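Capítulo 7
Los suelos: una reserva que se agota despacio

Al terminar este capítulo, el estudiante podrá distinguir los horizontes de un perfil de suelo, explicar las causas principales de la erosión y comparar distintas prácticas de conservación.

7.1 Un caso para empezar

En la ladera norte del valle de Dankwa se cultivó maíz durante varias generaciones. Las familias araban en el sentido de la pendiente porque así el trabajo era más rápido, y tras la cosecha el terreno quedaba desnudo hasta la siembra siguiente. En junio llegaban las lluvias fuertes y el arroyo bajaba de color marrón. Ese color era tierra: la capa superior de las parcelas, la más rica en materia orgánica, que acababa depositada en el embalse de Nodel.

La edafóloga Pavithra Krishnan abrió 98 calicatas en la ladera y en el fondo del valle. En las parcelas altas el horizonte A medía 7 centímetros de espesor medio; en el fondo, donde se acumulaba lo arrastrado, el suelo era mucho más profundo, aunque se encharcaba con facilidad. Los agricultores de arriba abonaban cada año más y recogían lo mismo o menos.

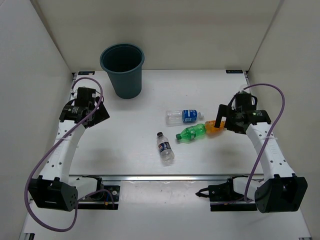
El suelo se forma a partir de la roca madre por meteorización física, química y biológica. El proceso es muy lento: en muchos climas hacen falta siglos para que se formen unos pocos centímetros. Por eso, a escala humana, se considera un recurso no renovable. Una parcela puede perder en una sola tormenta lo que tardó décadas en formarse.

7.2 Qué contiene un suelo

Un suelo agrícola está compuesto por partículas minerales (arena, limo y arcilla), materia orgánica, agua, aire y organismos vivos. La proporción entre las partículas minerales determina la textura, y de ella depende en buena parte la cantidad de agua que el suelo retiene. Los suelos arenosos drenan deprisa y guardan pocos nutrientes. Los arcillosos retienen más, pero se compactan con el paso de la maquinaria.

La materia orgánica une las partículas en agregados. Cuando disminuye, los agregados se deshacen con el golpe de las gotas de lluvia y se forma una costra superficial — el llamado sellado — que impide la infiltración. El agua corre entonces por la superficie y arrastra material. 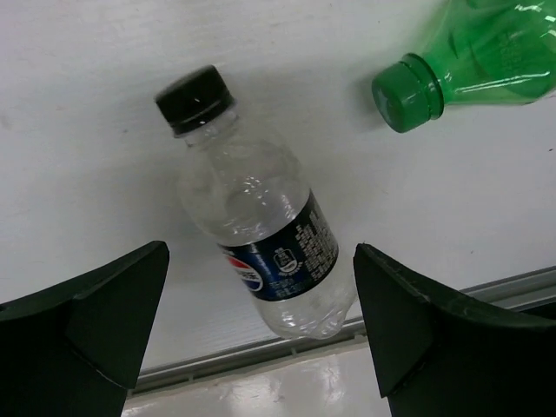 La erosión hídrica adopta tres formas principales: laminar, en surcos y en cárcavas. La primera es la más difícil de advertir, porque retira una capa delgada y casi uniforme. En Dankwa pasó inadvertida hasta que Meenakshi Pinto comparó las cotas del terreno con las de un plano antiguo de la finca Zileo, de 702 hectáreas.

Términos clave: horizonte, textura, agregado, sellado, erosión laminar, cárcava.

En el apartado 7.3 se estudian las terrazas, el cultivo en contorno y las cubiertas vegetales, con los datos obtenidos en 10 parcelas de ensayo de la misma ladera.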